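4.2 The bedside table as contested ground

The round bedside table at the Rirklow is a modest piece of furniture with a lot of callers. Our nine interviewees, all regular guests at the Randbridge site, were asked to talk through what they put beside the bed and what they moved to make space for it. Interviews were meant to last 40 minutes. Most ran over, chiefly on the subject of the telephone.
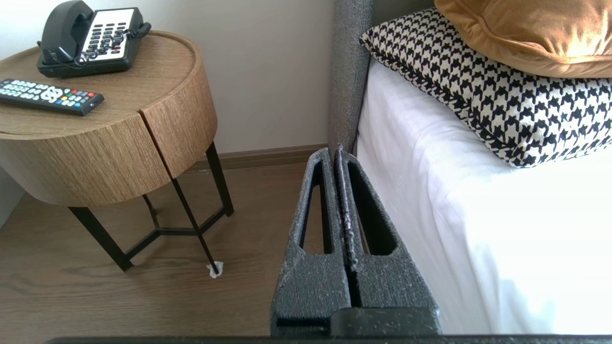

Eight of the nine said they had not used a bedside telephone for an outside call in years. None wanted it taken away. One guest described it as "there in case", and could not be drawn on the case. The telephone therefore keeps its place by a sort of squatter's right, while spectacles, books and water glasses make do with whatever is left over. 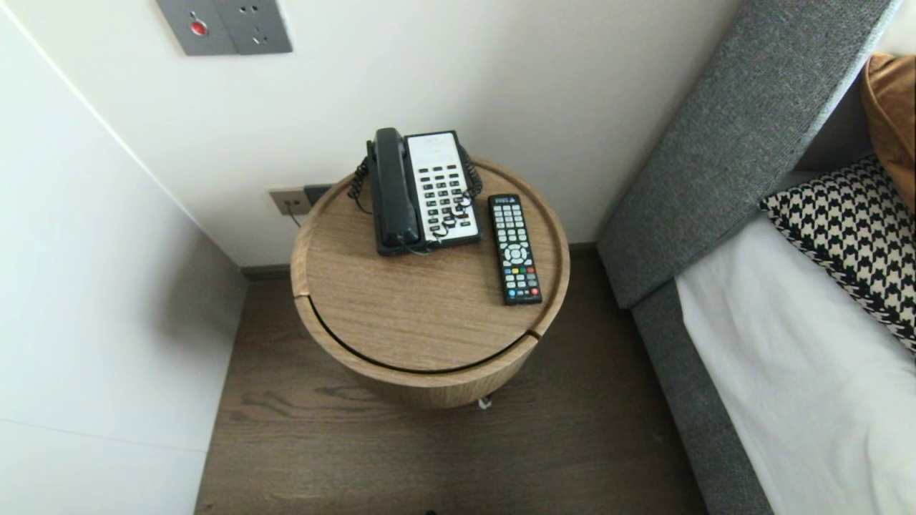

Figure 4. Round bedside table between wall and bed, with corded telephone and remote control.

The remote control is a different matter. It has no cord and so no fixed address, and guests spoke of finding it in the bed, under the bed and, once, in a suitcase at home. Whitcombe's earlier notes on the McAlister rooms record much the same – including the suitcase.

Small lights drew more feeling than either. Several guests cover them with a sock before sleeping, and we coded this as furnishing.
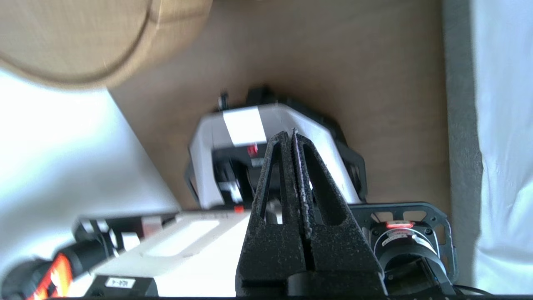 Figure 5. Small red indicator light on a dark surface, below a white label strip.

Floor level was hardly mentioned. Guests look at the tabletop and seldom at what holds it up, although two had met a table leg in the dark and remembered it well.

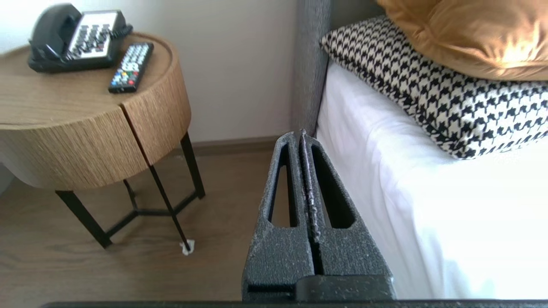 Figure 6. Bedside table on thin black legs, with a small white scrap on the floor by one foot.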